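The December resale numbers, with a pinch of salt

Horo sent round its year-end summary on 29th December, and the headline is that 243 members of our swap list "moved to secondhand" this year. I'd like to know what that means. As far as I can tell, one sale puts you in the count, even if you bought 19 new shirts the same week. 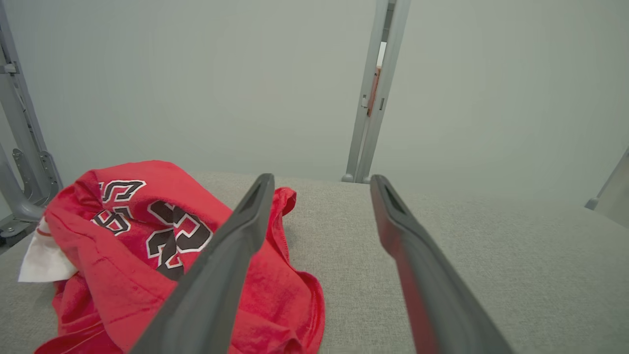
Fees, again

Brakitz still says listing is free. Listing is. Selling costs you a cut, then there's the "buyer care" charge, then postage that always lands one band higher than the calculator said. I sold three things in December and made less than the price of lunch. Navarro is plainer about its cut, though its search is so poor that I doubt many people find what they want there. 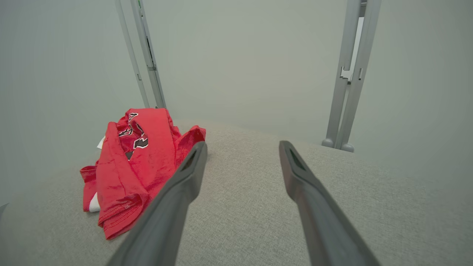
Red jersey, crumpled.

My bigger doubt is about the word "vintage". Ralent had 229 sports tops under that heading when I looked, and plenty of the sellers gave no year, no label shot and no measurements. A reprint is fine if it's priced as a reprint. Ask for the inside tag before you pay – and if the seller goes quiet, move on.

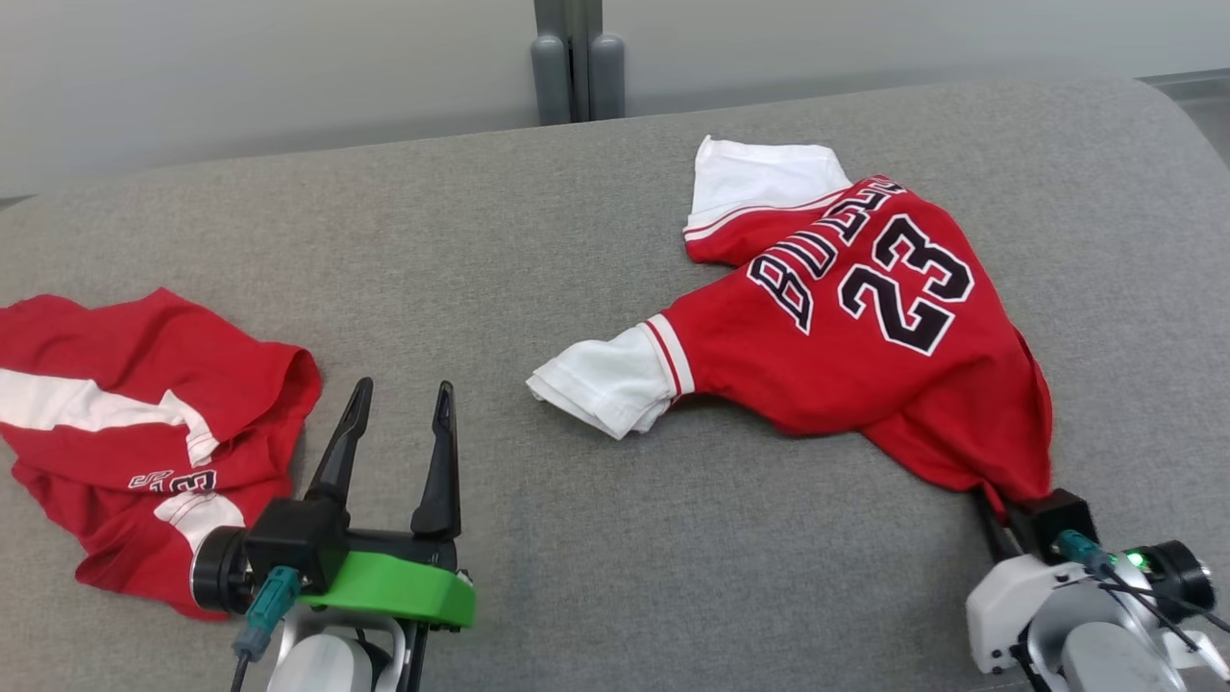
I'm also not sold on the paid "boost" button. I tried it for a week on one listing and got 3 more views, one of which was probably me. Save the money and drop the price a little. If you've had better luck, write in, but please send the receipts too.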